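Okay, slide three, and this is where I slow down a bit. Say hi to the back row. Ask who here has folded a sweater for money. (Wait for hands.)

I did it for 2 years at Allik, returns side, so I've got opinions. When we started on automation, the talk upstairs was all speed. On the floor, Ayuba wanted to know who'd be stuck doing the sleeves.
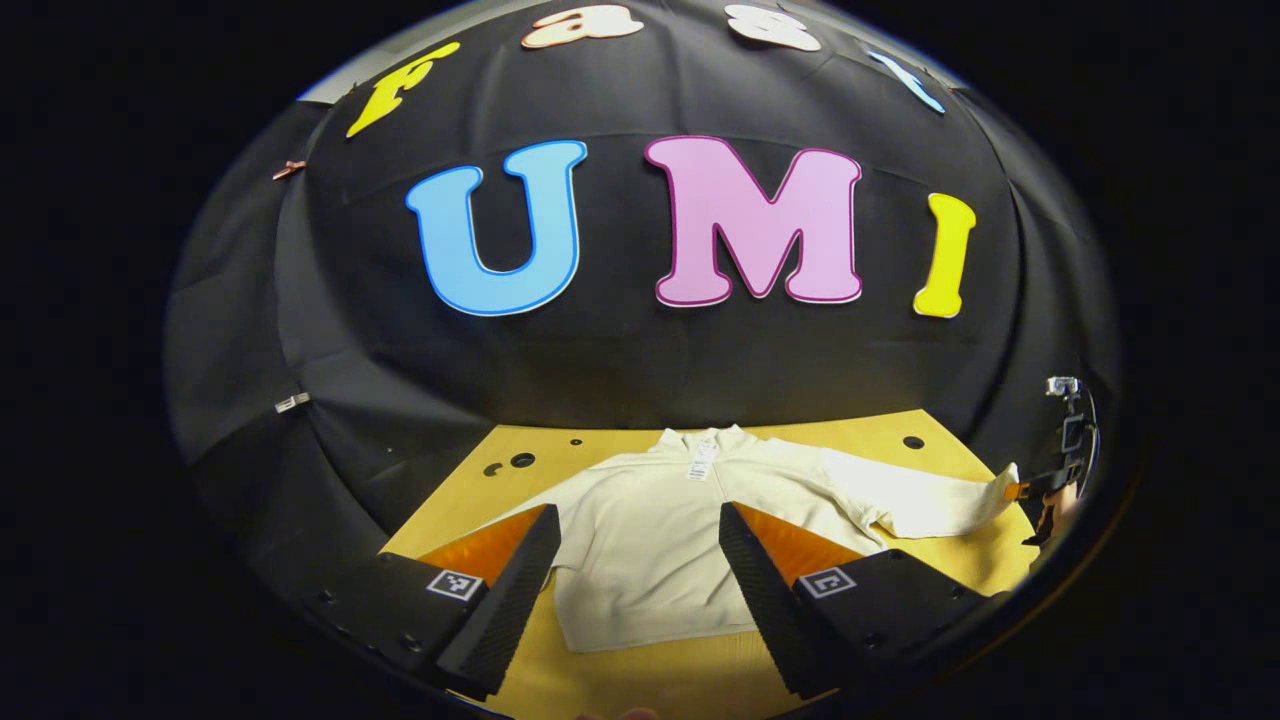

Returns & Refolding Team, Allik

Sleeves are the hard part! A knit like this cream one is soft and a little fuzzy, the cuff wants to wander off, and you've got a paper tag up by the collar to keep clear of. So we work with the grippers by hand, one person on the body, another pinching the end of the sleeve. Mention the orange finger pads, people always ask.

What changed for us: less reaching, more talking. Marama used to fold all shift with her headphones in. Now she's calling out "cuff, cuff, wait" to whoever has the other gripper, and she likes it, mostly. Kenza doesn't, she misses her podcasts, and I want to say that out loud on stage.

Pay grades got rewritten in July. Skip the detail unless Paora's in the room, then let him take it.

Next slide is the shift chart. Drink some water first.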